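Speaker notes: What a simulated wrist view does and does not tell you
Gredero reading group, 45 minutes including questions

Opening (4 min)

Thank them for the room. Say at the start that I am not against simulation. I use it every week. My complaint is with one kind of claim, the kind where a success rate from rendered images turns into a success rate full stop by the time it reaches the abstract.

Ask for hands: who has trained a grasping policy on rendered images only? Who has then put it on an arm without touching it? Expect the second lot to be smaller. Wait for the hands to go down before moving on.

Slide 2. The claim

The Tason method in two sentences. Train a policy from the wrist camera alone, entirely in simulation, with randomised surface textures. The argument is that if the surfaces vary enough, the policy stops caring about surfaces and learns about shape and distance.

Read the second sentence again, slowly. "Stops caring" is doing a lot of work there. How would we know? The paper offers a learning curve. A learning curve tells you the reward went up.

Don't get into the reward function. If pressed, it's in the backup slides.

Slide 3. What we ran

We rebuilt the set-up in Vilau, our own simulator, and ran 252 test episodes with 50 texture sets the policy had not met in training. Same gripper model, same start positions as far as we could match them. Where the write-up was vague about start positions we picked something sensible, and I should say that aloud before someone else does.

We didn't retrain. We used the policy as published. Anybody who wants to argue that our renderer is different from theirs is right, and I would ask them what they think a real kitchen is.

Slide 4. A single wrist view

Leave this one up for a while. Say nothing for a few seconds and let people look at it.
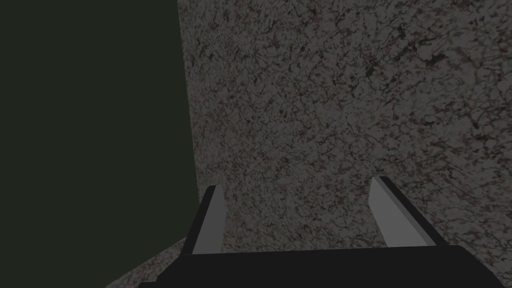 Slide 4: Simulated wrist view, gripper open, close to a speckled surface.

Ask the room: how far away is that surface? Then ask whether it is a wall, a counter or the side of a block. I have looked at it for longer than is healthy and I would not put money on any of them.

Points to draw out, in whatever order the answers come:

The speckle is busy, but it carries no size. Real granite comes with small flecks and large flecks, and a random texture can be stretched to any scale you like. So flecks of a given size on screen could mean near and fine or far and coarse.

There are no strong shadows to help. On a real bench I would expect the fingers to darken whatever they are close to. Flat lighting is cheap to render and we all do it. Own up to this: our default settings do it too.

The strongest straight line is the near-vertical edge between the speckle and the dark green. If I were a network looking for something easy to hold on to, I'd hold on to that. It's a guess. I can't show it from one image and I won't pretend to.

Slide 5. Results

Give the outcome in words first. With the new textures, the policy did worse on large flat surfaces than on small objects with a visible outline. The gap did not go away when we averaged over start positions.

Then be fair. The gap is smaller than I expected when we began, and on small objects the method held up well. I came to this wanting to be rude about it and had to cross out a slide.

What I don't believe is the explanation. The authors say texture variety gives a sense of distance. Our result fits that, and it also fits a policy that follows edges and has learnt very little about distance. The two need a test that pulls them apart. Ours doesn't.

Slide 6. The Obi runs

Keep this short. Obi is our real arm and we have only tried a handful of approaches on it. No rate, no chart. If somebody asks for a number, say there isn't one yet — don't be talked into an estimate.

Slide 7. What would change my mind

Hold the edges fixed and change the distance. Then hold the distance fixed and move the edges. If the policy's closing motion follows the distance in both cases, I'll withdraw most of this talk.

Also worth doing: stretch one texture across several scales and leave everything else alone. It's an afternoon's work and I'm annoyed that we left it so late. Planned for April.

Likely questions

"Why not just add a depth camera?" Fine, do. But then the claim is about depth cameras.

"Isn't this true of every method trained on rendered images?" Quite possibly. Most of them don't say they've solved it.

"Will you share the texture sets?" Yes, once the file names have been cleaned up.

If time runs short, drop slide 6 and keep slide 7.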